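Water softener settings and the spring hardness figures

The March hardness readings for the Helidby supply are in, and they are higher than the setting most of the site softeners have been running on. The new value is 14 grains per gallon. Units that were programmed at installation and left alone will now regenerate too late in the cycle, and the last part of each run will pass hard water to the kitchens and the glass washers.

Dougal Rutherford has reset the two Kastolari units in the east building. The Shaikh unit in the annex has a mechanical dial and has to be set by hand, using the table inside the lid. Find the hardness along the top row, read down to the resin volume, and turn the dial until it clicks. Do not force it past the stop. If the salt level is below the line, fill it first and wait 3 hours before starting a manual regeneration.

Use pellet salt only. Block salt was left in the annex cabinet by mistake and does not dissolve evenly in that tank - Davina Mackay will take back any unopened bags. Rinse aid is a separate matter and should not be turned up to make up for a softener that is set wrong.

Test strips are in the supply room. Draw the sample from the cold tap nearest the softener, after letting it run, and write the result on the card with the date and your initials. A reading above 3 grains at the softened tap should be reported to Aldo Negri, who keeps the service contract.

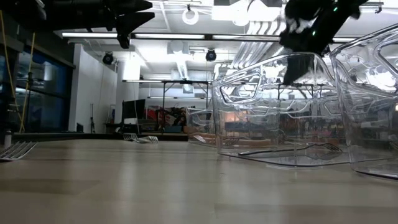 Scale film is easiest to judge after the load has cooled and dried. It wipes off with a cloth dampened in white vinegar, while etching stays put and cannot be removed. Lay a few washed pieces on a table under the overhead lights and look along the surface, not straight down. Forks are useful for this, as the metal throws bright highlights and a dull patch breaks them up, and on clear plastic containers the place to look is along the ridges and raised edges. Record film and etching separately on the card.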